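Avell Fleece Blanket, Queen, Dusty Pink
Reviewed by Viola Martinelli
June 9, 2007

I don't trust blankets that come with a booklet. The Avell has one, four pages long, and it promises a "year-round sleep surface" that won't pill, won't shed, won't slide and "recovers its drape in moments." I paid $30 for mine at Prultlow, marked down from a price I doubt anyone ever paid, and it has been on my bed since January. So I've had long enough to test most of that.

Color first, because that's what people write in to ask. The label says Dusty Pink. In the store it was pink. On my bed, under an ordinary bulb, it goes brownish, and against white sheets in the morning it goes back to pink. If you're trying to match curtains, take the curtain with you. Raffaele Russo bought the same blanket from the same shelf and calls his tan.

It is warm, I'll give it that. On the coldest nights I used it over a sheet and a thin quilt and slept fine. By May it was too much for me and it got folded down to the foot of the bed, which tells you what I think of "year-round."

The no-slide claim is half true. It stays put on cotton sheets. Over the quilt it crept toward the floor on my side nearly every night, and I'm not a restless sleeper.

Now the drape. The booklet says to shake the blanket once and smooth it with the flat of the hand, and the wrinkles will "relax." Mine don't. I've shaken it, smoothed it, pulled it from both corners and left it alone for a weekend, and it still looks like somebody got up in a hurry. A woven blanket can be tugged flat. Fleece has too much give in it, so you pull out one ridge and get another a foot away. Anyone who likes a bed to look made should put a spread on top or buy something else. 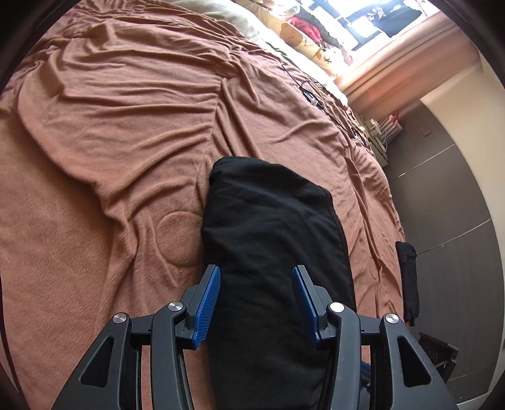 Where this matters most to me is laundry. I fold on the bed, like everyone I know without a big table, and black clothes are the hard case for any blanket. I wanted to know two things: whether I could fold neatly on it, and what it would leave behind.

Folding is so-so. The nap grips cloth a little, and that helps when you're squaring up a sleeve or a long hem, as the bottom layer stays where you put it. But the ridges underneath come through, and a thin black shirt laid over them picks up soft creases before you've made the first fold. I now pull the blanket back and fold on the sheet whenever it's something I care about.

Lint was better than I expected. The first two weeks were bad, with pink fuzz on everything dark, and I nearly took it back. After the third wash it mostly quit. I still run a lint roller over black pants before I leave the house, but I did that before I owned the Avell. Dean Hebden wrote to say his never stopped shedding. He also dries his on high, and the booklet says low.

On pilling I can't be as kind. There's a patch near the top edge, where my hands grab it every night, that already feels rough. Five months isn't much of a life. The Todow blanket I had before this one cost $3 more and went through two winters before it started doing the same thing. It was thinner and uglier, and I kept it on the couch.

Washing is easy enough. It fits my machine with nothing else in the load and dries fast. No color bled that I could find. The care tag is scratchy and sewn right at a corner, so I cut it off, and then had to keep the booklet after all.

I looked at the Bortolotti wool blanket for comparison and put it down again at $143. It lay beautifully on the display bed. So does everything on a display bed.

Would I buy the Avell again? At the sale price, for a guest room or a cold kid, probably. At full price no, and not for anyone who minds wrinkles.

Warmth: good
Looks: fair, depends on your light bulbs
Lint: bad, then fine
Wear: ask me again next January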